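Bradthorpe Worktables: September Gallery

We spent most of September getting the long room at Bradthorpe ready for the paper season. The tables came out of storage, the surfaces were covered again and the lamps went back up. The room is used for sorting, folding and packing, and all of it goes better on a clean, pale surface. Old covers pick up pencil marks and glue, and after a year they make a white sheet hard to judge for dirt.

The gallery is short this time. Larger sets from the spring are still on the old pages, under Bakos and Tovum. 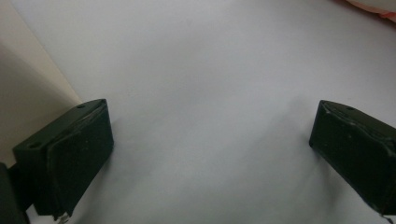 Ulla Ikonen

White surface, no print or pattern. It is brighter toward the top and goes a soft gray down in the corners.

We looked at several colors before settling on white. Cream made the envelopes look dirty, and the dark green we had at Bakos showed every scrap of lint. Plain white is also the easiest to match when one table needs a new cover and the others do not.

Notes on the room

There are 16 tables in all, eight on each side of the aisle. Tobiloba Anozie worked out the layout and put the shelves at the far end – a longer walk for supplies, but the aisle stays clear.

A full cover change takes about 300 minutes with two people. Most of that goes on taking the old tape off. Wipe the tabletop first and let it dry before the new cover goes on.

Covers should be wiped with a barely damp cloth at the end of each session. Please keep cutting to the mats – a blade goes through a cover very easily. Spare mats are on the bottom shelf, next to the Anent folders.

The next pictures will go up once the shelves are filled.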